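Caderno da oficina de serigrafia, setembro, fim da tarde

Continuo as provas do cartaz para a Dikmont. O fundo é preto e o título é vermelho, e até agora o vermelho fica castanho depois de seco. Escrevo as notas em português para a Efthymia Kouris poder corrigir as duas coisas, a língua e a tinta.

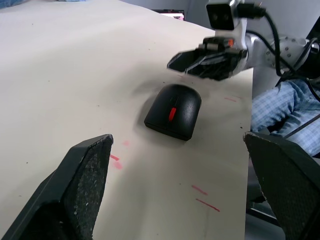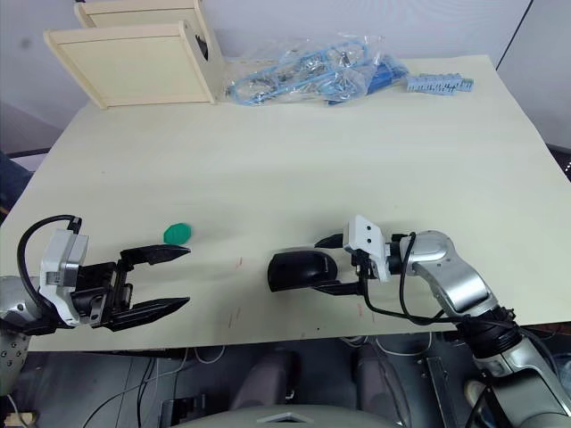
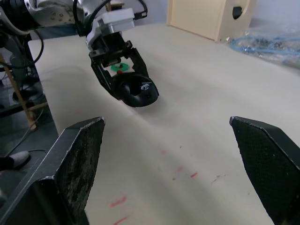
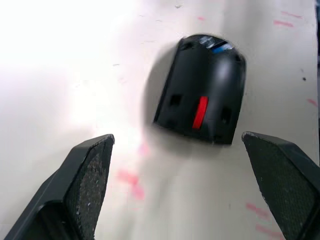 A tinta vermelha da Gedamik é transparente demais para imprimir directamente sobre o cartão preto Blöndal de 300 g. Na prova 1 dei uma só passagem e o título quase não se lia a dois metros. Na prova 2 dei duas passagens com secagem entre elas; melhorou a cor, mas as letras pequenas fecharam, sobretudo o "e" e o "a". O que eu procuro é a relação que se vê na primeira fotografia, na rodinha do rato de computador: um vermelho muito pequeno no meio do preto mate, e mesmo assim o olho vai logo para ele. O nosso vermelho ocupa uma área muito maior e chama menos.

Na prova 3 pus uma camada de branco opaco por baixo do vermelho. A cor ficou viva, como eu queria. O problema agora é o registo: o branco aparece do lado esquerdo das letras, uma linha fina, mas visível. A Efthymia propõe reduzir o branco no fotolito, para ele ficar sempre escondido. Concordo com ela, embora isso obrigue a gravar outro quadro.

Quadro do branco: emulsão Plaro, exposição de 515 segundos. Na lavagem perdi um pouco de emulsão no canto inferior, retocado com pincel. Não gosto deste canto. Verificar antes de imprimir.

Temos 164 folhas boas do cartão. As que têm riscos estão na prateleira de baixo e servem para acertar o registo – por favor não as misturar com as outras.

Dúvida: o retardador. Pus um pouco mais no vermelho e a malha não entupiu, mas a secagem demorou tanto que uma folha colou na de cima. Talvez seja melhor voltar à quantidade antiga e trabalhar mais depressa.

Para a próxima sessão: fotolito novo do branco, gravar o quadro, limpar o rodo de borracha dura (tem tinta seca na extremidade) e perguntar à Dikmont se aceita o título um pouco mais grosso.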